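Lolusby College Students Enter Two-Armed Robot in Skidalard Challenge

BRURNEL – Students in the robotics project class at Lolusby College will take a two-armed robot station to the Skidalard Student Automation Challenge in November, the college announced.

The team is entering the small parts division. Teams in that division must have a robot pick up a network cable, pick up a matching connector block, and join them above the table without either piece being clamped down. The robot has to use both arms. Students may not touch the table once a run has started.

It is the college's first entry in the division. Lolusby students have competed at Skidalard before, but only in the sorting division, where one arm moves toy blocks into bins by color.

"Sorting blocks is a good first job for a robot because a block doesn't bend," said Fletcher Tawhiri, who teaches the class. "A cable does. You pick it up in the same place twice and the plug ends up pointing two different ways. The students spent most of the first month on that and didn't get to the other arm at all."

The class works in the Rutherford Building, in the same room used for the sorting course. The station has two arms mounted on one side of a table, each with a two-finger gripper and a small camera at the wrist. A third camera looks down on the table from the head of the station. Sorting bins and a bag of building blocks stay on the far side of the table, and beginning students still use them for warm-up exercises before they are allowed to work with the cable.

Under the challenge rules, teams may program their robot step by step or train it from demonstrations. The Lolusby team chose demonstrations. In each one, a student guides both arms through the task while the cameras and the positions of the joints are recorded. The recordings are then used to train the software that runs the arms during a scored attempt.

The class has recorded 1743 demonstrations. Of those, 674 are of the full cable task from start to finish. The rest cover block sorting and shorter pieces of the cable task, such as lifting the cable off the table or turning the plug to face the connector.

The team wants 1000 full demonstrations before it packs up the station for Skidalard. Students sign up for recording shifts between classes, and every recording is checked by a second student before it is added to the set. Recordings are thrown out if a piece is dropped and picked up by hand, or if a sleeve or a hand gets in the way of one of the cameras.

The checking was the students' own idea. An early version of the software kept stopping with the plug short of the connector. When the class went back through its files, it found recordings in which the student running the arms had paused at that point to line up the view from the wrist camera. Those recordings were removed and the shift instructions were rewritten.

"They had taught it to hesitate," Tawhiri said. "It took them an afternoon to find it. I would rather they find something like that in this room than at the competition."

Version 2 of the software is now in use. The class runs it at the end of each shift and keeps a log of how far each attempt gets. The log is kept on paper next to the station and is open to anyone in the building who wants to read it.

Skidalard judges score each run on whether the cable is joined to the connector, how long the run takes, and whether both pieces stay on or above the table the whole time. Teams also turn in a written report that explains how their robot was prepared and what went wrong along the way. The report counts toward the final score, and Lolusby students will receive class credit for it.

The arms were bought through the college's equipment fund and will stay in the Rutherford Building after the challenge. Next term they will be used in the introductory automation course, which has no programming requirement.

Enrollment in the robotics project class is open to all Lolusby students who have finished the safety session. Students who missed the start of the project can still join recording shifts but will not be listed on the competition team.

The class will hold an open evening in the Rutherford Building before the team leaves for Skidalard. Visitors will be able to see the cable task run and ask the students questions. Families and high school students from the Brurnel area are welcome, and no registration is needed. The time will be posted at the front desk and on the college events page.

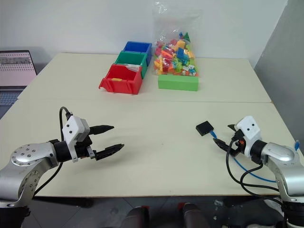
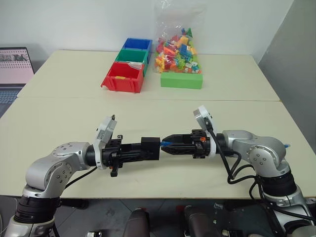
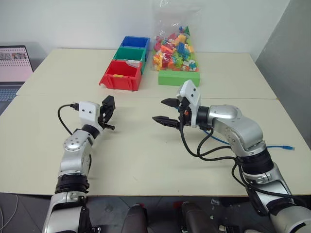 The robotics project class station at Lolusby College, with both arms over the work table and the sorting bins and building blocks behind. Photos: Lolusby College

Media questions and requests to visit the class can be sent to the Lolusby College communications office.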